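Bed linen notebook, February 3, 2026

Second day on the folding and bed-making pages for Hasbridge, and I am so much happier with the order of work than I was at the last round. Pin-yu Tseng read my draft over lunch and wrote "why are the pillows last??" in the margin, and she was right. So today everything got turned around.

New order, for anyone picking this up: flat things first, pillows up to the head end in a heap, blanket off to the side, then work in the space that's left. You get a decent folding surface right there on the mattress and you don't have to carry anything to a table. I love this! We spent most of November hauling sheets back and forth to the big table for no good reason.

The square fold is the one I'm keeping for plain white pieces. Halves, then halves again, smooth out from the middle with the side of the hand. It doesn't have to be crisp. A few creases are fine and I'd like the page to say so, as the Stekico leaflet makes it sound as if you need an iron standing by.

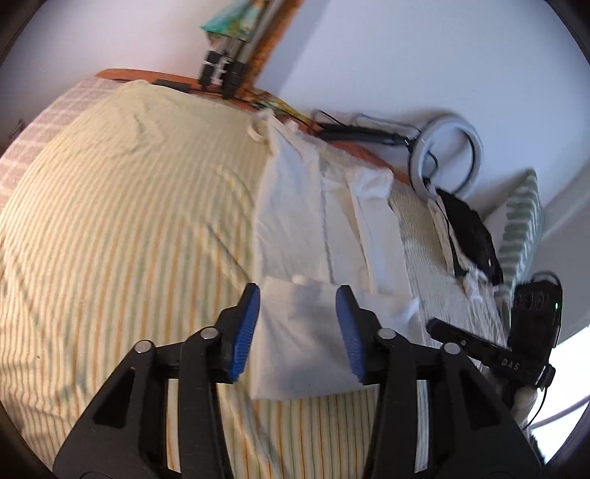 One thing to sort out is how to talk about the last edge. When the long side wanders off into wrinkles you can either open the whole thing and start over, or tuck it under and move on. I tuck. Pin-yu starts over, every time, and her pile does look better than mine. Put both in, let people pick.

Striped sheets deserve their own paragraph. The narrow stripes are such a help -- you can see right away if the sheet has gone on crooked, because the lines bend wherever the fabric is being pulled. I pull from the foot end until they run straight up to the headboard, then do the sides. With a plain sheet I have to walk all the way round and squint at the hem. If Hsueh sends more samples, ask for pinstripes again, pale ones like the yellow.

Blanket: leave it draped over the side while the pillows go on. Checks and stripes together bothered me on paper and don't bother me at all on the bed.

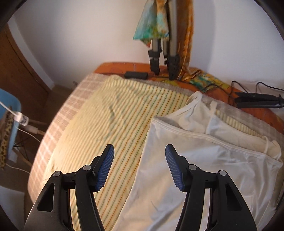 Pillows, then. Shiny smooth cases slide, soft loose ones stay where you put them, so the smooth one goes in front where it's easy to nudge back. Plump from the short ends. Ties and straps get tucked in at the very end, and I keep forgetting to write that down, so: ties and straps, at the very end.

Also want a short bit on the headboard as a shelf. Chargers, scarves, hair straighteners, it all migrates up there, and I'd clear it before making the bed and wipe along the top while it's bare. A scarf over the headboard I'd happily leave, it brightens up the whole end of the room.

Still open: whether the page gets 500 words or a bit more (I'm at over 500 already and haven't done duvet covers), and whether Stistent wants the folding part separate. Pin-yu has the marked-up draft. Duvet covers next, inside-out method first.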